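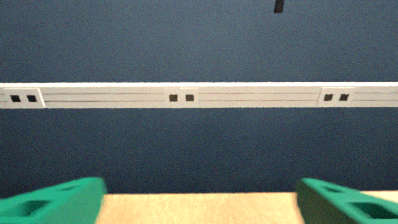 Penner Simulation Study: Progress Report to the Kidholm Fund
Submitted 21 January 2025 by Seraina Trummer, Teltthorpe Robotics Group

1. Purpose of the reporting period

The work covered here concerns one question: how much of a two-arm tabletop policy can be trained and ranked in simulation before any time is booked on hardware. The application set two deliverables for this period, a usable set of simulated demonstrations and a first comparison of camera inputs. The first is complete. The second is complete for one task family and partial for the other.

2. Demonstrations

All demonstrations were recorded by teleoperation in the rendered Penner room. The room model was rebuilt in the autumn so that wall fittings, shelf and table keep fixed positions between sessions, with only the tabletop objects reset. Operators recorded 1637 episodes. After filtering, 1045 remain in the training set.

Episodes were removed on three grounds: the operator ended the recording early, the physics solver reported an interpenetration above threshold, or the two camera streams drifted by more than two control steps. The third ground was the most common and was traced to a buffering fault in the logger. The fault has been fixed. Affected episodes were not repaired, as the timing error was not constant within an episode.

3. Task families

Family A uses one arm at a time and covers reaching and placing without a tool. Family B requires the gripper to hold a flat tool while working close to open containers. Family B is harder for two reasons. The tool extends the reach of the hand past the point the wrist camera sees well, and small errors in grasp angle become large errors at the blade.
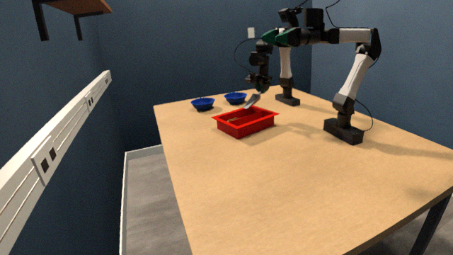
For Family B the start pose of the tool was varied within a narrow range, and the tray and bowls were moved independently of each other. An earlier version moved them as a group. Policies trained on that version learned the spacing between objects and failed when it changed, so the grouped layout has been dropped.

4. Camera comparison

Three input settings were trained with the same network, schedule and seed list: wrist view only, room view only, and both. Evaluation used 659 rollouts in total, spread over held-out object layouts.

In Family A, the combined setting ranked first and the wrist view second. The ranking was the same for every seed. In Family B, the combined setting again ranked first, but the other two changed places depending on the seed, and we do not consider their order settled. Wrist-only policies showed a specific failure: when the view held mostly plain wall, the arm slowed and then drifted. Adding small random changes to wall color during training reduced the drift but did not remove it.

5. Deviations from plan

The transfer test at Sirkiswood was planned for this period and has not been run. The hardware cell there was not available, and we preferred to fix the logger fault first. No funds assigned to the transfer test have been spent. Compute use was under budget - the combined setting needed fewer training steps than estimated.

6. Next period

Family B will be extended by 25 object layouts, with new seeds for the two single-camera settings. The wall drift will be examined by replaying failed rollouts with the wall texture replaced at fixed time steps. The transfer test is now scheduled for April and will use the combined setting only, unless the new seeds give a clear reason to include a second one. The filtered episodes, the filter scripts and the seed list will be delivered to the fund with the next report.

Contact: Seraina Trummer, Teltthorpe Robotics Group | © Teltthorpe Robotics Group | Back to top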